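The Pretend Kitchen Safety Checklist (With My Comments, Because I Can't Help Myself)

By Lambros Dimitriou
19 Jan 2025
214 shares | 3 comments

Every May, and again after the holidays, I go through the play kitchen corner at our Flendton playroom with a clipboard and a cup of coffee, and I look at everything the children can pick up, chew on, sit on or throw. It takes me most of a morning. It would go quicker if I didn't stop to remember who used to serve me which kind of soup, but I've made my peace with that!

Several parents have asked for a copy of the list, so I've typed it up with the comments I usually scribble in the margin. Use it at home, use it in a classroom, cross out whatever doesn't fit your space.

THE TABLE

[ ] Top wiped down with warm soapy water, then plain water, then dried.
Comment: White tops show everything, bless them. I go over ours twice, and it still finds a smear of something to show me when the sun comes in.

[ ] Screw holes checked with a fingertip.
Comment: If a hole is open, feel for a rough rim and look for crumbs or clay packed down inside. A toothpick clears most of it. If you find a screw sticking up, the table is closed until somebody has seen to it.

[ ] Legs steady, nothing rocking.
Comment: Lean on each corner with your full weight, the way a four-year-old will with no warning at all.

TOY FOODS

[ ] Every piece squeezed, twisted and looked over for cracks.
Comment: Fruit halves get the worst of it, as they are forever being pulled apart and slapped back together. Run your thumb around the cut face and feel for sharp spots. Peeled bananas with the flaps spread out want a gentle tug on each flap.

[ ] Small pieces tried in the small parts tester.
Comment: Strawberries, limes, and any little loose bit that seems to belong to some other toy. If it drops all the way into the tester, it goes up to the big kids' shelf, even if it's a favorite (and it is always a favorite). No tester in the house? Most toy shops can order you one, and it's money well spent if you have a crawler.

[ ] Paint and color still sound, with no flaking.
Comment: I have been known to keep a faded lemon going for years, but flaking is where I draw the line. Out it goes.
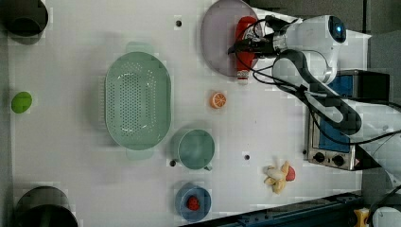
Colander, cup, bowl and toy fruit on the white tabletop, with the red squeeze bottle over the lavender plate.

REAL KITCHEN THINGS USED FOR PLAY

[ ] Colander: handles firm, holes clean, no splits along the bottom.
Comment: I love a colander in a play kitchen. It's a sieve, a hat and a drum, sometimes all in the same minute. Hold it up to a window and the blocked holes will show themselves. Then check the holes against the smallest fingers you have in the room, and if a finger could go in and get stuck, save that colander for your own pasta.

[ ] Squeeze bottles: emptied, washed, dried, cap on tight.
Comment: The inside of a bottle is a sneaky place. Take the cap off and have a good look and a good sniff. Any dark specks, or any smell you wouldn't care for on your lunch, and the bottle is finished. Caps that pop off with a light pull are a choking worry for the little ones.

[ ] Cups, bowls and plates: no chips, no hairline cracks, handles tight.
Comment: Please don't skip the undersides. I skipped them for a whole season once and found a crack I could catch a fingernail in.

[ ] Pots: no loose rivets, no peeling coating, not too heavy.
Comment: My own test is to hold the pot over my bare foot and ask how brave I feel.

APPLIANCES NEAR THE PLAY AREA

[ ] Any working toaster oven unplugged, cord well out of reach, cool to the touch before children come in.
Comment: A real one and a pretend one look the same to a toddler, and those knobs are very tempting. Ideally the real one lives in another room. If it has to stay, keep the plug somewhere a grown-up has to stretch for it, and look the glass door over for chips.

[ ] Outlets covered, no cables trailing across the floor or tabletop.
Comment: Walk it once standing up and once on your knees. You'll be amazed at how different it looks down there (and how long it takes to get up again).

BEFORE YOU SIGN OFF

[ ] Discarded pieces put straight into the outside trash. They find their way back otherwise.
[ ] Replacements written down.
[ ] Date and initials on the sheet inside the cupboard door.

Comments (3)

Lautaro Insaurralde
We did this at our place in Cistoston over the weekend and threw out half a bag of fruit. The sniff test on the bottles was an education. Thank you, Lambros!

M. Ó Dálaigh
Do you wash the toy food in the dishwasher or by hand? Ours came out a bit cloudy from the top rack.

Lambros Dimitriou
By hand for me, in a big bowl with dish soap, then spread out on a towel overnight. The cloudy ones should be all right to keep if they still feel smooth, but do give them a good squeeze and check the seams.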